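栏目：阅读与工作空间 ｜ 研究论文节选 ｜ 标签：开放办公、共享桌面、访谈研究

3.2 共享桌面上的占位行为与个人物品

本节讨论Vesham与Vallach两处共享工作室中，使用者如何借助随身物品在没有固定座位的桌面上划出临时的工作范围。前一节已经说明两处场地的平面布局和收费方式，这里只补充与占位有关的部分。

Vesham的主厅由旧布料仓库改建，长桌居中，两侧靠窗另设单人位。Vallach的面积小得多，桌子大小不一，多数是从前一任租户那里接手的。两处都实行先到先坐，前台不登记座号。使用者离开座位多久算作放弃，两处的规定不同：Vesham的入会须知写明离座超过一小时，他人可以请前台把物品移走；Vallach没有成文规定，由在场的人自己商量。

观察分上午和下午两个时段进行，由Cornel Preda和Séverine Guillot轮流记录。记录单只登记离座行为：使用者何时起身、桌上留下哪类物品、返回前有没有人坐下或移动物品。共得到有效离座记录2000条，其中在Vallach取得的不到一半。访谈对象共42人，两处都有，访谈时间从二十分钟到一个半小时不等。有三位受访者要求不录音，这三份材料以手写笔记整理，引用时不作逐字引述。

物品的分类沿用Marty量表的五类：饮食用品、衣物与包、纸质材料、电子设备、其他。该量表原本用于图书馆阅览室，搬到共享工作室时遇到两个问题。第一，阅览室多半禁止饮食，原量表对饮食用品的细分很粗，一只空杯和一份吃到一半的午饭归在同一格。我们把它拆成“已用完”和“未用完”两项。第二，原量表假定电子设备不会被单独留下，因此没有区分开机与合盖。试记录阶段发现这种区分对旁人的判断影响很大，于是增加了一项“设备状态”，取值为打开、合上、无法判断。

记录单上“打开”一项只看屏幕与机身是否展开，不看屏幕上显示什么内容。桌面壁纸、文档、视频窗口一律同等处理，记录员也不得走近辨认。图3对应的取值即为“打开”。 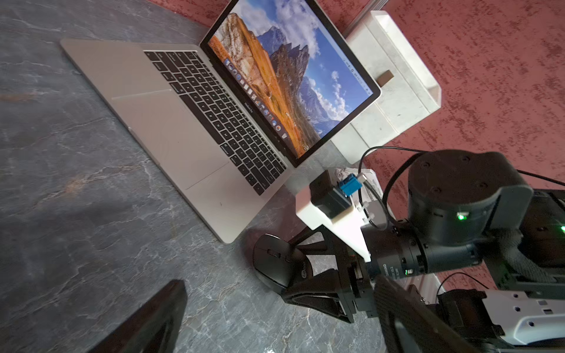

Marcelle Gaillard在访谈中说，她判断一个位子还有没有人，先看椅子再看桌面，椅子推进去了她就当那人已经走了，桌上有什么都不大管。这一说法与我们最初的设想有出入。原先的记录单没有椅子一项，听过她的访谈以后才补上，因此前六周的记录在这一变量上是空缺的，下文凡涉及椅子的统计只用后一阶段的数据。

图3　设备状态“打开”的取值示例：大理石纹桌面上展开的笔记本电脑。

从离座记录看，物品的类别与位子被他人占用的次数之间有比较清楚的关系。留下电子设备的位子很少被人坐下，无论设备打开还是合上。差别出现在物品被移动的情形：合上的设备有时会被旁人往里推一推，腾出桌角放自己的东西；打开的设备则基本上没有人碰。受访者对此的解释比较一致，即打开的电脑说明主人马上回来，而且碰坏了说不清楚。Jaime Frade补充了另一种考虑，他觉得伸手去动别人开着的屏幕，看上去像在偷看。

纸质材料的情况较为复杂。摊开的书和笔记起的作用接近打开的电脑，叠成一摞的纸则常被看作前一个人忘了拿走的东西。Vallach有几张桌子上长期堆着公用杂志，使用者自己的打印稿放在旁边，很容易被一并挪开。与此有关的争执在访谈中被提到多次，没有一次闹到需要前台处理。一位受访者后来改用颜色鲜艳的文件夹，据她说效果不错，但我们的记录里没有足够的同类情形可以核对。

饮食用品的占位作用最弱。“已用完”的杯子几乎不起作用，常有人直接把它端到水池边，然后坐下。“未用完”的一项略好一些，尤其是在中午。这里需要说明，中午时段两处都比较拥挤，使用者寻找座位时更急，判断也更宽松，所以午间的数据不宜与上午直接比较。表4把午间单独列出，读者可以自行对照。

衣物与包介于两者之间。搭在椅背上的外套被普遍视为有人的标志，放在地上的包则容易被忽略。冬季外套多，夏季几乎没有，这使得两个季节的占位方式有明显差别。六月的记录中，搭外套的情形只剩下零星几条，同一时期留在桌上的纸质材料相应增多。我们倾向于认为使用者是在手边物品中随便选一件，并没有固定的习惯，但现有材料还不能排除其他解释，例如六月有一批准备考试的学生短期入会，他们本来就带着更多的书。

3.3 桌面范围的划定

占位回答的是“这里有没有人”，划定范围回答的是“这个人占到哪里”。在单人位上，后一个问题基本不存在。在长桌上，它是日常摩擦的主要来源。

Vesham的长桌没有任何分隔标记。场地方曾经考虑过在桌面贴线，征求意见时有112人答复，反对者占多数，理由集中在两点：贴线难看，贴线之后反而会有人计较。最后桌面维持原样。使用者之间形成的做法是以椅子为中心，左右各留出一个前臂的宽度，对面以桌子中线为界。这条中线看不见，但越过中线的情形不多，越过的多半是电源线和适配器。

Lucienne Delorme提到，她更在意的是对面的人把屏幕向后放得太平，屏幕的上沿会伸到她这一侧，而本人坐在另一边往往没有察觉。这类“无意越界”在记录单上难以登记，因为当事人双方都没有动作。我们在访谈提纲中补问了这个问题，得到的回答差异较大，有人完全不在意，有人因此换过位子。

桌面本身的花纹也有影响，这一点是在整理笔记时才注意到的。有木纹或石纹的桌面，纹路偶尔会被拿来当作界线，使用者会说“到那条纹为止”。纯色桌面上没有这种说法。由于两处都没有系统记录每张桌子的表面，本文只把这一现象列出，不作推论。

物品的摆放角度也与范围有关。与桌沿平行摆放的物品占地较小，斜放的物品实际占用的宽度比本身的尺寸大，旁人通常会绕开它的整个外缘。有四位受访者承认自己有意斜放东西，为的是让邻座坐得远一些。承认这一点的人都是长期会员，短期使用者没有人提起。是否因为长期会员更了解旁人的反应，还需要另外设计访谈来回答。

3.4 局限

两处场地都位于同一城区，使用者的职业构成接近，以文字工作和设计为主。后续准备在Fevness重复同样的记录，那里的使用者中销售人员较多，通话频繁，离座时间预计更短。另外，记录员本人也是场地的付费会员，与部分使用者相识，这可能使某些人在看到记录员时更注意收拾自己的东西。我们对相识者的离座记录作了标记，剔除以后主要结果没有变化。

记录单的一致性检查取了200条重叠记录，由两位记录员分别独立填写。分歧主要出在“其他”一类，例如钥匙、眼镜盒、雨伞。雨伞究竟算衣物还是其他，两人起初的理解不同，后来统一归入其他，已填的单子据此改过一遍。“设备状态”一项的分歧集中在半合的屏幕，最后规定凡是从座位后方能看到屏幕亮面的都记为打开，看不到的记为无法判断。

最后需要提到离座时间的测量。记录员以起身为起点，以重新坐下为终点，中途折返拿一件东西又走开的，合并为一次。这样处理会使少数离座时间偏长，但如果拆开计算，短时离座的数量会大幅增加，其中许多只是去前台取打印件。两种算法的结果都放在附录二，正文一律采用合并后的数字。

读者评论（4）

靠窗第二排：我在类似的地方办过两年卡，椅子那一条说得很对。外套搭着但椅子推进去，我会犹豫，一般还是去问一下旁边的人。

mlin_07：请问附录二在哪里下载？页面上只看到附录一。

旧书签：斜放东西那段看得有点心虚。不过我斜放是因为写字习惯，右手边要空出来，不是为了赶人。作者如果继续做，可以问问左撇子和右撇子有没有差别。

小渡口：3.2里说午间不宜和上午比较，那下午呢？下午三点以后我们那边也很挤，感觉跟中午差不多。

联系编辑部 ｜ 投稿须知 ｜ 版权所有，转载请注明出处 ｜ 返回顶部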